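Plonover opens its toy and household swap room, and the bins are already filling up

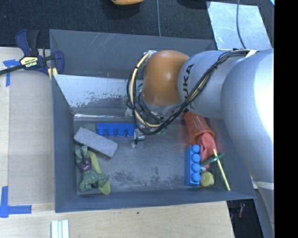

A blue building block, a green toy figure in purple shorts and a gray brick-like piece in one of the dark gray bins.

PLONOVER, August 2026 – Hi there! I'm the person who writes these notices for the Plonover swap room, and this one I've been looking forward to sending out. The room is open. You can bring in toys and small household things you're done with, pick out things somebody else is done with, and go home with the same number of bags or (my hope for most of us) one less.

We got started back in January with a folding table in the hallway and a sign I lettered myself. By the end of that month we had 174 items and no place to put them. Now we have a proper room with light wooden tabletops, shelves along the back and a door that closes, and the last count in our notebook was 1,078 items in and out. That's a lot of puzzle pieces to check.

How it works is pretty simple. You come in, you set your stuff on the drop-off table, and you get one swap ticket for each item we can take. A ticket is good for anything in the mixed bins. Bigger things, like a play kitchen or a floor lamp, cost four tickets. Tickets don't run out at the end of the season, so stick them on the fridge and come back when the kids get bored.

The mixed bins are my favorite part, I'll admit it. We thought long and hard about sorting everything by kind – blocks here, figures there, kitchen odds and ends someplace else – and we tried it for a couple of weeks in the spring. It looked great for about an hour a day. Then my own niece told me it was more fun when you had to dig, and she was right! So the small stuff goes in together now. One muscular green guy in purple shorts can share a bin with a building block and whatever else came in that morning, and people seem to stay a lot longer.

We do keep some things separate. Anything with a battery door goes on its own shelf until we've looked inside it. Board games get a rubber band and a slip that says whether all the pieces are there. Glass and china stay up high. Baby toys go in the basket by the window, and please wipe them down before you bring them, even if they look clean to you.

What we'd love to see more of: building blocks of any size or color (loose ones are fine, and a single block is fine too), toy figures, picture books, wooden spoons, cookie cutters, small baskets and storage bins with nothing cracked. If a bin is scratched up, bring it anyway. Ours have plenty of scuffs and they hold toys just as well.

What we can't take: car seats, mattresses, knives, anything with a cord that's been taped, and stuffed animals bigger than a bed pillow. We had seven giant bears at one point. I still don't know where to tell people to take a giant bear, so if you have a good answer, write to me.

The shelves came from Karagiannis, the hardware store on the corner, who let us have a set that had been in their stockroom. The tickets are printed by Nudard, and they're a nice thick card that survives a trip through the wash (I've tested this by accident, twice). And Jesarov, the moving company, gave us a stack of flat boxes for people who show up with their arms full. If you need a box, ask at the desk.

A few people have asked if you have to live in Plonover to use the room. You don't. You also don't have to bring something on your first visit. Everybody gets one free ticket to start with, kids included, and if you want to spend yours on a cookie cutter and head straight home, go right ahead.

Parking is behind the building, and the ramp is on the side with the bike rack. The room is on the ground floor, second door past the water fountain. Strollers fit through the door fine. Dogs have to wait outside, sorry.

Next up is a repair table, for toys that only need a drop of glue or a new screw. I'm still collecting small screwdrivers for it, so check your junk drawer for me. We're also going to try a costume rack in the fall, if we can find enough hangers.

For photos, questions or bear advice, stop by the desk and ask for the notice writer, or leave a note in the box beside the ticket jar. I read all of them.

Recent notices
Plonover swap room: what your tickets are good for
How to pack a box of toys so the small parts stay put
Wanted: hangers, rubber bands and little screwdrivers
Board game checking night, notes from the first one
Spring clear-out: what came in and what went home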